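School Wellness Coordinator (Part-Time)
Histow School District

Histow School District is hiring a part-time wellness coordinator to work with our elementary and middle schools. The position is 14 hours a week during the school year and begins in March. It is grant funded through the end of the next school year, with renewal depending on the budget.

The coordinator will help each school write and carry out a yearly wellness plan. Last year the plans covered school lunches, recess, walking to school, and sleep. Schools choose their own topics, and the coordinator supports whatever they pick.

Duties
Meet with the wellness team at each of our 7 schools once a month
Help teachers find lesson materials on food, exercise, and mental health
Run the fall and spring family health nights
Collect the student wellness survey and write up the results for the school board
Keep records for the grant and send in the quarterly report

Requirements
Bachelor's degree in public health, education, nutrition, nursing, or a related field
Two years of work with children or families, paid or unpaid
A driver's license and use of a car (mileage is repaid)
Background check before the first day of work

Spanish or Korean is helpful but not required. You do not need a teaching license.

The coordinator reports to Amos Ferreira, Director of Student Services, and shares an office with the school nurses at Trutell Elementary. Most work falls between 8 a.m. and 3 p.m. Family health nights are in the evening, and those hours count toward the weekly total. Nearly 2000 students are enrolled in the district, and 223 families came to the last health night.
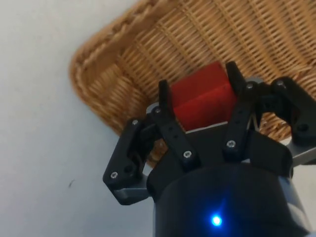
HISTOW, 2nd January

Applications are open now and will be read as they come in. Send a resume, a one-page letter, and the names of two references to Si-eun So in the personnel office. Paper applications can be dropped off at the front desk during school hours.

First interviews will be by phone. Finalists will be asked to visit one school and meet with its wellness team. Current district employees may apply and should tell their principal before the interview.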